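Flendumard Women's Health Clinic
Patient Education Working Group
Minutes of the meeting of February 3, 2021

Present: Jintana Yensuk (chair), Thanakorn Kaewkla (minutes), the nurse midwife, the front desk lead, the clinic pharmacist, two patient members
Apologies: the ultrasound lead
Held by video call

1. Minutes of the last meeting

Accepted with one correction. Under item 4, "prenatal vitamins" should read "iron tablets." Thanakorn will fix the file copy.

2. Matters arising

The old menopause leaflet has been taken off the rack in the waiting area. The front desk still has a box of them and asked whether they could be kept until the new one is printed. The pharmacist said no, as the section on hormone patches is out of date. The box will be recycled.

The request for a second blood pressure cuff for the Saengthong branch has gone to purchasing. No reply yet.

The link to the patient portal on the appointment letter has been corrected. One patient member said her letter still had the old link. Front desk to check whether that letter was sent before the change.

3. Iron deficiency leaflet, second draft

Jintana circulated the second draft before the meeting. It is now a folded sheet with 2 panels on symptoms and testing and the rest on diet and tablets.

The patient members had both read it. One said the opening was much clearer than before, but that the word "ferritin" appears before it is explained. The nurse midwife suggested: "Ferritin is a protein that stores iron. A ferritin test shows how much iron your body has in reserve." Agreed.

The other patient member asked why the leaflet says heavy periods are a common cause but doesn't say what counts as heavy. The nurse midwife said patients ask her this all the time and many have lived with heavy bleeding for years thinking it was normal. The group agreed to add a short list: needing to change a pad or tampon every hour or two, passing large clots, having to get up in the night to change, bleeding for longer than a week. Wording to be checked by Jintana with the physicians.

There was a long discussion on the tablets section. The draft said to take iron on an empty stomach. The pharmacist pointed out that this is how it is best absorbed, but that plenty of patients stop taking it when it upsets their stomach. She would like the leaflet to say that taking it with a little food is fine if the patient can't manage it otherwise. Agreed.

The pharmacist also wanted the following in the text:
- tea, coffee, milk and antacids should be kept apart from the tablet
- dark stools are expected while taking iron
- constipation is common, and patients should call before giving up on the tablets
- patients taking thyroid medicine should ask how far apart to take the two
- tablets must be kept out of reach of children, as an overdose can be very serious

The last point is to go in a box. Thanakorn asked if it could be placed on the front panel. The chair thought the front panel was already crowded and it should go at the top of the tablets section. Agreed.

On diet, one patient member said the list of foods was mostly meat. She doesn't eat meat and neither does her daughter. Lentils, beans, tofu, fortified cereal and dark leafy greens to be added. The nurse midwife asked for a line saying that iron from plants is absorbed less easily and that eating fruit or vegetables rich in vitamin C at the same meal helps.

The sentence "Most women feel better right away" is to be removed. The pharmacist said it can take weeks and that patients who expect a quick change lose heart. Replacement text: "You may not notice a difference for a few weeks. Keep taking the tablets for as long as your provider has told you to, even after you feel better."

Action: Jintana to produce a third draft and send it to the physicians for review.

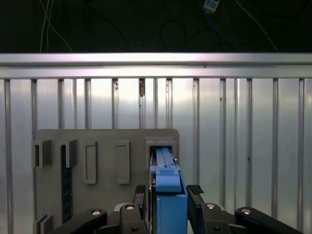
The group then turned to how the leaflet will be handed out. At present the leaflets sit in the rack and patients pick them up or don't. The front desk lead said the rack is being used much less while people are asked to wait in their cars. She suggested that the nurse give the leaflet in the exam room when a low result is discussed, and that a copy be attached to the portal message when results are given online.

The nurse midwife agreed but said the portal attachment must be readable on a phone. The folded layout isn't, as the panels come out in the wrong order on a small screen. A plain single-column version will be needed as well.

Action: Thanakorn to make the single-column version once the text is final.

4. Period tracking sheet

The clinic gives out a paper sheet for patients to record their cycles. The nurse midwife reported that some patients bring it back filled in and many more use an app. She doesn't mind which, but the paper sheet has no space to note how heavy the flow was, only the dates. That makes it of little use for the patients she most wants it from.

It was agreed to add a row for flow (light, medium, heavy) and a row for pain. One patient member asked for a notes column for things like a missed pill or a bad headache. The chair was concerned about the print getting too small. Thanakorn will try it sideways on the page.

The question of recommending an app came up again. The chair said the clinic would not recommend any particular one. Patients can be told that whichever they use, they should look at the privacy settings first. The group was content with this.

5. Evening talks

The talks have been online since last year. The most recent one, on perimenopause, had 70 people signed up and 30 who stayed to the end. The front desk lead thought the drop was due to the sound problem in the first part, when the speaker's microphone kept going silent. Jintana said it also ran too long.

For the next talk it was agreed to:
- hold a sound check with the speaker beforehand
- stop the main talk after half an hour and leave the rest for questions
- let people send questions in writing ahead of time, without a name if they prefer

One patient member said she had wanted to ask about sleep and night sweats but didn't like doing so with her name on the screen. Front desk to look at whether names can be hidden by default.

The subject of the next talk will be pelvic floor health. It is planned for April. The physical therapist from the Zetetti practice has said she is willing to speak. Jintana to confirm the evening with her and ask whether she would be comfortable covering bladder leaks after childbirth and in later life in the same talk, or would prefer to do one of them only.

6. Translation

The leaflets on cervical screening and on birth control after delivery are with Oment for translation into Thai and Spanish. The Thai text of the screening leaflet has come back. Thanakorn has read it and found it accurate but stiff. In two places it uses a medical term where his mother would not know what was meant. He has marked these and will send them back.

The pharmacist asked who checks the Spanish. At the moment this is done by a medical assistant at the Saengthong branch in her own time. The group felt this was not fair to her and that it should be counted as working hours. Jintana will raise it with the practice manager.

7. Cervical screening reminders

The front desk lead reported that reminder letters were paused for part of last year and that there is a backlog. Letters are now going out again, starting with patients who had an abnormal result in the past and those longest overdue.

Several patients have called to ask if it is safe to come in. The staff answer this on the phone, but there is nothing about it in the letter. Agreed to add a short paragraph on what to expect: masks, a phone call on arrival, and no wait inside. The nurse midwife also asked that the letter say patients who are on their period can call to move the appointment, as some simply don't turn up.

A patient member asked whether the letter could mention that a smaller speculum can be requested, and that the patient may ask to stop at any point. She said knowing this would have made her first test much easier. All agreed. The nurse midwife will write the sentence.

Action: Front desk lead to send the revised letter to the group by email for comment.

8. Any other business

The chair asked whether the meeting could start a little later, as the nurse midwife's clinic often overruns. Agreed.

One patient member will be stepping down in the spring for family reasons. She was thanked for her work, particularly on the breastfeeding leaflet. Front desk to put up a notice asking for someone to replace her.

The pharmacist asked for vitamin D to be put on the agenda next time. She is getting a lot of questions about doses and has seen patients taking more than one product containing it without realizing.

9. Next meeting

By video call, date to be sent by email. Items for the agenda to Thanakorn.

Minutes taken by Thanakorn Kaewkla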